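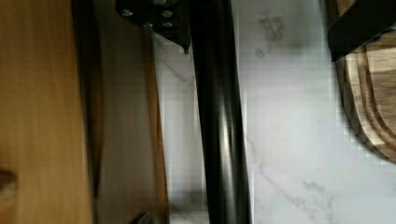 腕部相机视角：夹爪手指、大理石台面与木砧板

招募参与者：厨房台面操作中的“先看后动”研究

Jorau 实验室正在为新一轮机械臂研究招人，遥操作员和数据标注员都要！我们关心的问题很具体：台面上东西一多，手臂自己就会挡住自己的视线，这时候策略该信哪一路相机？

去年我们在 Clengate 的试验厨房里做完了第一阶段，一共收集了 1,339 段遥操作演示，筛选后留下 814 段用于训练。结果让组里很兴奋：策略在下手之前先多看一眼，也就是让腕部小幅移动、换个角度再决定抓取点，遮挡条件下的抓取成功率比固定视角的基线明显提高，而且每次任务只多花大约 3 秒。目前最弱的一环是细长物体和贴着别的东西摆放的物体，第二阶段就从这里开始。
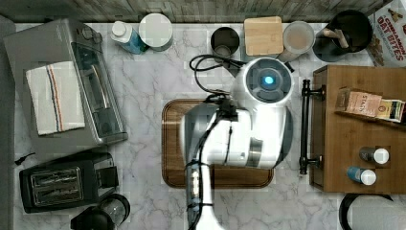

俯视相机视角：机械臂伸到台面上方，砧板大部分被遮住

俯视画面信息很全，可是手臂一伸进来，最要紧的那一块往往就看不到了。腕部画面正好相反，离得近、细节多，但视野窄，动得快了还会糊。两路画面怎么配合，哪一帧该用哪一路，这些判断目前还要靠人来示范和标注，所以我们特别需要手稳、眼尖、愿意琢磨的人加入。

您会做什么

遥操作员：用主从手柄控制机械臂，在厨房台面上完成抓取、移动、归位等短任务。每段演示一到两分钟，每半天换一次物品布局。我们鼓励您在操作时说出自己的想法，比如“这里看不清，我先往左偏一点”，这些口述会和动作一起进入数据集。

标注员：逐段观看同步的多路视频，标出遮挡开始和结束的时间，并为每次抓取前的画面打可见度分数。标注可以远程完成，前两次需要到现场和我们一起对标准。

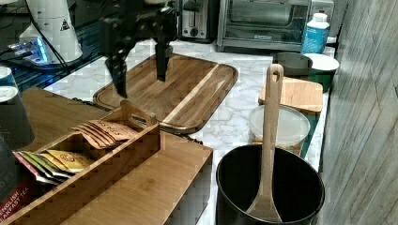
我们希望您

年满 18 周岁，视力或矫正视力正常，能分辨常见颜色。遥操作员需要双手活动自如，能连续坐着操作四十分钟（中间随时可以休息）。不要求机器人背景，第一阶段里上手最快的几位，有人是学陶艺的，有人常年打游戏。如果您写过 Python，或者用过视频标注工具，请在报名时告诉我们，标注组有一部分数据检查的活儿正缺人。

时间与报酬

第二阶段从八月开始，计划采集 500 段新演示。遥操作员每周到场两个半天，上午场九点开始，下午场一点半开始，首次到场含一小时培训，培训同样计酬。标注员按小时结算，时间自己安排。交通费凭票报销，具体标准会写在参与协议里，签字前请仔细看。

数据与隐私

我们记录机械臂的关节数据、相机画面和您的口述录音。不拍摄面部，录音转成文字后即删除原始文件。您可以随时退出，已完成的场次照常付酬。数据集整理完成后将以 Parnero 为名向学术界开放，愿意署名的参与者会列入致谢。

报名方式

请发一封简短的邮件到实验室招募信箱，标题写“Parnero 第二阶段”，注明想参加遥操作还是标注、每周方便的时段，以及惯用手。两类都想试也完全可以！收到后我们会约一次二十分钟的试操作，地点在 Dambrauskienė 楼一层的试验厨房，进门后按门铃即可。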